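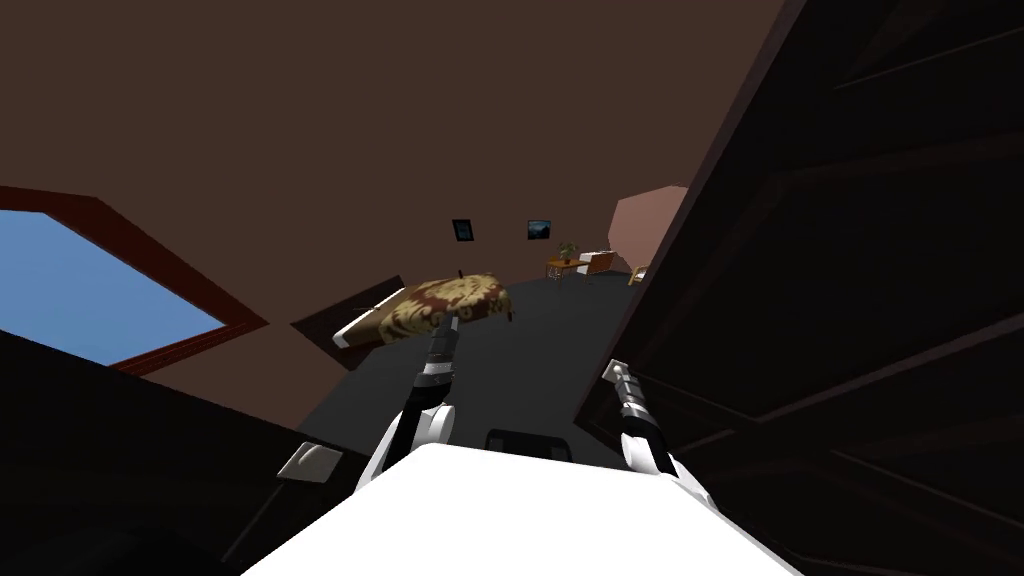 Page last changed: Friday, 4:40 p.m.

Speaker notes: Bedrooms, Doors and Night Routines in Shared Housing
Tiltholm Residential Services, staff training series
Speaker: Ruth Entwistle, Housing Standards

Opening (keep short)
Good afternoon. Thank you to Garnet Friesen for the introduction and to the Lapointe office for the use of the room. The subject today is the resident's bedroom: who may enter it, when, and how the visit is written down. The revised policy takes effect in February. Copies are at the back.

Slide 2. Why the policy was revised
The previous policy dates from the period when Tiltholm managed only the Jorkeck building. It said that staff should "respect privacy at all times" and gave no further direction. Each house then developed its own practice. At Flanberg, staff knocked and waited. At Jorkeck, staff knocked and entered. Residents who moved from one house to the other found the change upsetting, and several said so at the annual meeting.
Pause for questions on the background. Do not discuss individual residents.

Slide 3. The bedroom door
The resident decides whether the bedroom door stands open or closed. An open door is not permission to enter. Staff knock on an open door in the same way as on a closed one, give their name, and wait for an answer.
Doors may not be wedged. Where a resident prefers an open door at night, the house manager requests a hold-open device through Form 1306. Haruto Koyama handles these requests and can take technical questions after the session.

Slide 4. Night checks
Night checks take place only where the care plan calls for them. The plan must state the hour and what the staff member is to look for. Checks are made from the doorway unless the plan says otherwise. Ceiling lights stay off.
Read the second paragraph of the policy aloud. Allow time for note taking.

Slide 5. Furniture
Residents may arrange their rooms as they wish, provided that the door opens fully and a clear path of 900 millimeters is kept between door and bed. If a bed needs to be moved, two members of staff carry out the work with the resident present.

Slide 6. Records
Entry without an answer is permitted in an emergency. It is recorded before the end of the shift. Radomir Bošković reviews these records each month and reports to the director.

Close
Questions. Sign-in sheets go to Jaxon Beaudoin at the door.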